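Vikthorpe Community Boards > Food and Kitchen > Work snack table, tiered stand or baskets?

quietpantry
30/09/2026

I have somehow become the person who sets up the snack table at work. I don't recall applying. Lerato Chauke went on leave in May, handed me a set of keys and a shopping list, and has since come back and shown no interest in having either returned.

The table is a plain brown thing and until now the system was that everything lived in a heap and you dug. I've bought one of those clear acrylic stands with steps, the kind chemists use for nail polish, and I'm trying to work out what goes on it. My theory is chocolate up on the steps where people can see it, plus the shortbread, plus the little containers that otherwise roll away to the back and get discovered at Christmas. Everything else goes in a tray or a basket.

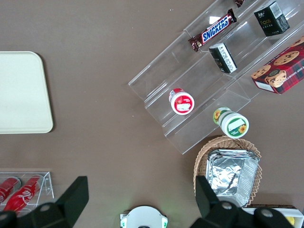 My trouble is the small round containers. They won't sit upright on the steps without looking like they're about to jump, so I've been laying them down, and then you're reading the lid and guessing. The little black boxes have the same problem in reverse. They stand up beautifully until somebody takes a Snickers, and then one goes over.

Budget is 100 dollars a month, of which the stand has already eaten a fair bit. Happy to be told I've wasted it. Less happy to be told to buy another one.

brackenridge_bev

You've wasted it. Sorry, you did ask.

We had one of those at the bowls club and it was lovely for a week. Acrylic shows every fingerprint on earth, and it scratches if you look at it sideways. Ours ended up under the sink holding scourers. Get a couple of decent baskets, tip everything in, let grown adults sort themselves out.

moth_in_the_flour

Disagree with Bev, respectfully, from behind a wall. Baskets are where muesli bars go to die. Whatever you put in last gets eaten first and the bottom layer becomes a geological record. I cleaned one out at my last job and found a brand of biscuit that had changed its name in the meantime.

Steps are good. Your mistake is mixing shapes on them. Flat things on steps, round things in something with sides.

quietpantry

Flat things on steps is sensible and I'm annoyed I didn't think of it. The shortbread box is the awkward one. It's flat, but it's also the biggest thing there and it hogs the end of the stand like a bloke on a train.

brackenridge_bev

Put the shortbread in the basket, then.

quietpantry

The basket has a frilly edge, Bev. It looks like it's expecting bread rolls. I don't feel I can put a box in it.

Tania Rathnayake

Hi all, long-time reader. I run the tea room at a small dental practice (yes, we have biscuits, yes, we know).

What fixed it for us was deciding what each container was for and then leaving it alone. Tray for anything in a bag or a big box. Stand for the single things you grab on the way past. Basket for the odds and ends. And bottles get their own rack, standing up, well away from the chocolate. We used to keep the drinks in with the food, and every time somebody pulled out a bottle the whole lot went over like bowling pins.

The other thing is which way the steps face. If your stand is at an angle to the edge, fine, but it should face whoever walks in. Ours pointed at the wall for a month. I thought it looked rather elegant.

dougal_w

Can I be the boring one and ask about dates. All this talk of steps and nobody's mentioned rotation. New stock goes behind old stock. On a step stand there isn't much behind, so you need to put the old ones on the front step and fill from the top. Takes 2 minutes. My wife says I'm the only man in the country who does this at home with tinned tomatoes.

moth_in_the_flour

Your wife is right, dougal, but so are you.

Clestau do a divided tray that's handy for bags, if you need one. I think mine was 12 dollars. It has gone a bit yellow, but haven't we all.

brackenridge_bev

She has a budget, moth. She's just spent it on plastic stairs.

quietpantry

Right. I went in early and had a go at Tania's version with dougal's rules. I already had a white tray in the cupboard, so no Clestau for now.

Bags went in the tray with the boxes tucked around them. The red bottles are in a clear rack I found behind the printer paper, and I have to say they look quite smart, like they're waiting to be called up for something. Basket has one silver packet in it, and I've decided that's allowed. The chocolate bars are down the front where the steps are lowest and the round ones are still lying on the upper step. I know, moth. I know.
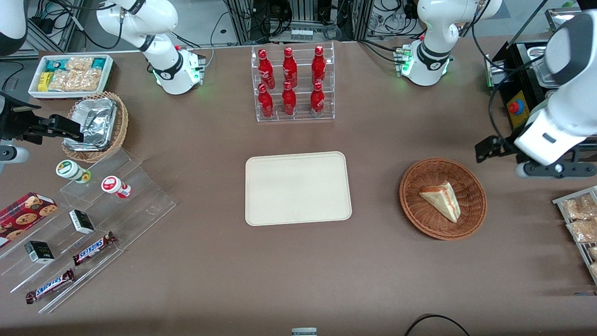
Bags in the white tray, red bottles in the rack, chocolate down the front of the stand.

moth_in_the_flour

Better! Much better. The round ones are haunting me, though. Swap them with the silver packet. The basket is round, they are round, everybody's happy.

Tania Rathnayake

Lovely job with the rack. I'd leave the round ones where they are for a week and see if anyone complains. People at our place complained when I moved the teaspoons, and then complained when I moved them back.

brackenridge_bev

I'll grant you the bottles. Rows look tidy. I maintain that the stand will be holding scourers by Easter.

dougal_w

Are the older chocolate bars on the front step?

quietpantry

They were bought on the same day, dougal. They are twins.

dougal_w

Check the dates anyway. Same shop, same day, two different months on the wrappers. I've seen it happen.

ardeleanu_fan

Coming in from the side here, but has anybody tried the Urnau stands? Same idea as the acrylic ones with a little lip along each step, so things that lie down stay lying down. I had one for spice jars. Not cheap, and mine came with a chip out of one corner, but nothing has rolled off it.

quietpantry

A lip! A lip is exactly what I want. I'll look at next month's budget. In the meantime I've got a strip of that non-slip drawer liner at home, and I might cut it to fit the upper step.

brackenridge_bev

You'll see the liner through the plastic.

quietpantry

Then they'll see the liner, Bev.

moth_in_the_flour

Get the clear sort. It's a bit tacky underneath, so wipe the step down first or you'll trap crumbs in there for all time, on display, like a museum.

Tania Rathnayake

Seconding the wipe. Warm water and a soft cloth, no spray. I used the glass spray on ours once and it went cloudy along one side.

quietpantry

Noted, thank you. I had the glass spray in my hand. Lerato has just been past, by the way. She looked at the whole table for quite a while, said "ooh, stairs", took a chocolate bar and left. The keys are still with me.

dougal_w

Which bar did she take, front or back?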